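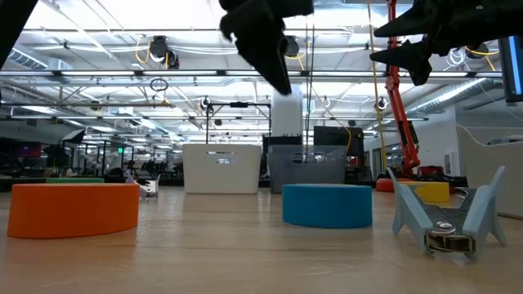 Working next to a sorting arm: tips from the packing room

Filed under: Workshop and Office

When Dasulau put the first sorting cell into our supply room, the sales sheet from Gerlach said it would free up staff for "higher value tasks." I have been there long enough to wonder which ones. What I got in the first month was a different set of small chores, most of which are not in the manual. These are my notes on those chores, for anyone whose boss has just come back from a trade show.

Keep rolls flat if you can
Tape and other rolls will travel if you stand them on edge on a slick tabletop. A person grabs a rolling roll without thinking. An arm goes to where the roll was. Lay them down on their sides with a bit of space between them. If you have to stand one up, put a scrap of rubber shelf liner under it.

Cut the shine
Glossy tables look great and bounce light everywhere. Ours threw colored reflections of whatever was sitting on it, and the cell would stop to think about them. Gerlach wanted to sell us a lighting kit. Cúc Võ turned one lamp toward the wall and wiped off the polish, and stops went down. I won't claim that fixes every table, but try the free thing first.

Staple removers are a pain
Loose ones, anyway. They have a spring, two grips and teeth, and they never land the same way twice. I used to toss five into a bin and forget about them. Now they have to be set out one by one, jaws clear of everything else, and somebody has to do the setting out. Guess who. If you buy them in bulk, ask whether they come carded. A flat card is easier for everybody, people included.

Pick bins by the handle and the rim
Tall plastic bins with a handle slot are fine. Check these before you order a stack:
- A bin that tapers toward the bottom tips sooner than you'd think when it's empty. Drop something heavy in first.
- Rims that dip in the middle are nice for human arms. Ours needed the low side turned toward the table.
- See-through bins save you a trip, as you can tell from your chair when one is filling up.
Mark the bin positions with painter's tape on the table. Cleaning crews move things, and a bin that has shifted by a hand's width means rolls on the floor.

Get the cables up
Anything dangling near the table will get bumped by a sleeve sooner or later. Hook and loop ties, every couple of feet, and do it before the installer leaves. Mawuli Kpodo keeps a bag of 70 in his apron and runs out.

Write down your own numbers
The weekly report on the Onden screen told us the cell had handled 1165 items. It did not say how many had been picked up off the floor by me and put back. Keep a clipboard by the table. One column for stops, one for what caused it, one for who cleared it. In March our sheet had the cell at 961 items without help in a week when the report gave a much prettier figure. That sheet is the only reason we kept a second person on the afternoon shift.

Ask about breaks
The old job had slack in it. You finished a tote, you stretched, you got water. Minding the cell has long dull stretches and then three things at once, and your shoulders know it. Rotate every two hours. Put it in writing, or it goes away the first busy day.

What I'd still do by hand
Small mixed orders. Anything sticky. Returns, always – a half-used roll with a loose tail will wrap itself around whatever touches it. Rollis makes a little paper tab for the tail that peels off clean. Folding the end under works too and costs nothing.

I'm told the next update will take care of the staple removers. I was told that about the last one. Meanwhile the shelf liner is in the second drawer, under the box cutters, and please put it back when you're done.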